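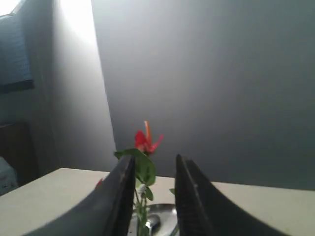

**Somuslow Graduate School of Engineering - International Students' and Alumni Club, Housing Pages**

# Kitchen tips for your first months in the residence

I lived in the Sima residence for the whole of my master's program, and I still get messages every September from new students who have just picked up their key and are standing in front of a tiny kitchen wondering how anybody cooks in it. I was the same! I had never lived away from my mother's house, and on my first evening I ate crackers over the sink. So I have put down what I learned, much of it from people on my floor who were patient with me, and I hope it saves you a few bad dinners in the middle of lab season.

## Before you buy anything

Please look in the share cupboard on the ground floor first. Students leave rice cookers, kettles, bowls and perfectly good knives there when they graduate, and in September it is usually fullest. Kimie Chiba at the housing desk keeps the key. She is very kind, but she goes to lunch at noon, so go in the morning. Plug in anything electrical and try it at the desk before you carry it upstairs.

If you still need things after that, my whole starter kitchen came to 2,000 yen at Drollico, the secondhand shop behind the station, and I used nearly all of it until I left:

- one deep pan with a lid that fits (bring the lid and the pan together to the counter and check)
- a small cutting board
- a colander
- two or three food containers that stack
- a wooden spatula

I also bought a waffle iron, and I don't recommend it.

## Cooking on a single burner

The rooms have one burner, so the order in which you cook matters more than the recipe. Start the rice before you take your coat off. While it cooks, chop everything, and only then turn on the burner. Make the soup or the stew first and put the lid on, because it will stay hot while you fry an egg or some greens at the end.

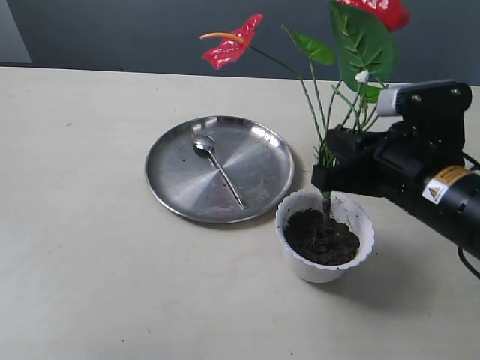
If you want to make both noodles and a sauce, do the sauce first and tip it into a bowl, then boil the noodles in the same pan without washing it. A spoonful of the noodle water loosens the sauce nicely again. I learned this from Fumiko Ichikawa, who was in the lab across the hall from mine and could produce a very respectable dinner between two experiments.

Turn the fan on before you start, and leave it running for a while after you eat. The smoke alarms in the residence are sensitive, and dried chilies set them off faster than anything else. I speak from experience here, and I am sorry to everyone who was on the third floor that night.

## Rice for the week

Cook a big pot on the weekend and freeze it in single portions. Wrap it while it is still steaming, flatten each portion so it is thin all over, let the packets cool on the counter a short while and then put them straight into the freezer. In our microwave one portion took 2 minutes. Yours may be stronger or weaker, so try one before you trust it with a whole lunch.

Don't leave cooked rice sitting out overnight, even in winter. And if you keep it warm in the cooker, stir it once so that it doesn't go hard on the bottom.

## The shared fridge

I could write pages about the shared fridge - I will try not to. Put your name and room number on everything, even the soy sauce. Use a low tray or an old box lid for your things, so that you can pull out the whole lot at once and see what is hiding in the back. Raw meat and fish go on the bottom shelf, in a container with a lid.

The fridge is emptied at the end of each term, labels or no labels. Akihiko Kubo lost a very good cheese that way, so please read the notice on the door.

## Cleaning without much fuss

For burned pans, cover the bottom with water, add a spoonful of baking soda, bring it gently to a simmer and leave it until it cools. Most of it will lift with the spatula. Don't do this with bare aluminum, as it goes dark.

White, chalky marks in the kettle come off with citric acid, sold in little packets in any drugstore. Boil it, leave it for an hour, rinse well and boil once more with plain water. For the sink I used Litel powder on an old sponge, and the same sponge, cut at one corner so I knew which it was, did the drain basket too. Empty that basket every night in summer. You will thank me in July!

Wipe down steel with the grain of the metal and dry it right away if water spots bother you. They bothered my roommate terribly and me not at all, and we stayed good friends.
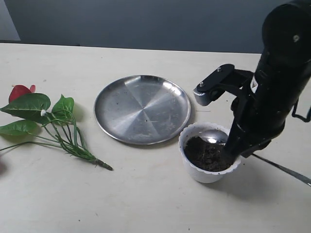 **Can I bring my own portable burner to the residence?**

Gas burners are not allowed anywhere in the building, but a small electric one is fine if you register it at the housing desk first.

## Trash

Sort it as you go, with one bag for burnable and one for plastics hung on the back of the door. The city bags are 50 yen each at the campus store. Rinse your trays and bottles, flatten the cartons, and take everything down in the morning before 8, not the night before (the crows are very clever). Used cooking oil must never go down the sink. Soak it up with newspaper or a paper towel, let it cool completely and put it in with the burnables.

Cyprian Grabowska has a sorting chart in four languages taped up beside the elevator, and he will happily add yours if you help him with the translation. For anything about the rooms themselves, like a dripping faucet or a burner that won't light up, write to Tsutomu Fujimoto at the residence office and put your room number in the subject line.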